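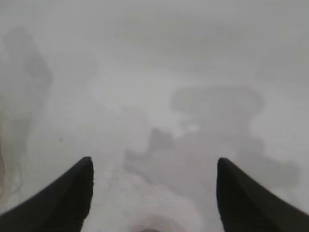
When the wrist camera goes gray: a talk with a technician at Drestar

The workshop of Drestar in Pusturham is quiet before lunch. The technician I came to visit asked me to keep the name out of the article, and I agreed. The subject is not a pleasant one for the company. In June, one of their arms, which the team calls Irkier, kept working with a camera that could hardly see past its own fingers.

"It did not stop," the technician told me. "For me this is the whole problem. A camera can become bad, this is normal life. But the machine must know that it is bad."

The arm belongs to a project with the name Salazar, in which small goods are picked from a table and put into trays. It carries its camera close to the gripper. In a healthy picture you can tell what stands on the table and where one thing ends and the next begins. In a foggy one, the black fingers are still sharp, and behind them there are gray shapes without clear borders. A dark block may be a box, or two things close together, or something which should not be there.

I asked why no alarm came. The technician had clearly answered this question many times, and took a moment before speaking.

"We had a check. At the start of each run, the program looked for the edges of the fingers. If it found them, it said the camera is good. On that day it found them very well. They were beautiful edges. So the check was passed, and everything behind the fingers was milk."

The first sign came from the sound. The arm was closing its gripper a little too early, and the pads made a dry click against each other. A colleague at the next bench heard it, thought that a spring was loose, and went to look. On the third or fourth click she pressed the stop button. It was only after this that somebody opened the camera picture on the screen.

Was there danger for people? The technician does not want to make it smaller than it was. The arm is slow, and its force is limited. But during setup work, a person may reach into the area to straighten a part, and the program is supposed to hold the arm still when the camera sees something unexpected near the fingers.

"With a picture like this, I would not trust it to see my hand," the technician said. "We had used the camera as a small extra protection. It was never written that it is a safety device, but in our heads it became one. That was our mistake, more than the lens."

The search for the cause took the rest of the shift. They cleaned the lens with a dry cloth, and nothing changed. They turned off the lamp over the table, and the picture became darker but stayed just as soft. Finally they took the camera out and found that the small ring which holds the focus was not tight. It had moved toward the near distance. Light was also coming in through a gap at the side of the housing, and the technician believes that the pale veil came from there, although they could not repeat it fully on the bench.

"I can say that the ring was loose. About the light I can say only that I think so. In the report I wrote it in the same way."

The ring is now fixed with a drop of glue, and the housing has a new seal. The bigger change is in the check. Before each run the arm moves over a printed card on the table, and the program has to read the pattern at working distance. If it cannot, the motors stay off. The team tried the new check 1000 times, and 6 of these times it refused to start although the picture was fine.

I wanted to know if this is annoying.

"A little, yes. You clean the card, you start again, you lose one minute. I accept this minute."

There is also a new rule for people. Anyone who puts a hand inside the marked area must switch off the arm first with the key, also when it is only for a moment. The technician admitted that this rule existed before on paper, and that the habit had become weak.

Before I left, we stood at the bench where the old camera housing lies in a plastic bag with a label. The technician has not decided whether to send it back to the maker. First the gap at the side must be measured again, and the right tool for this comes on Thursday.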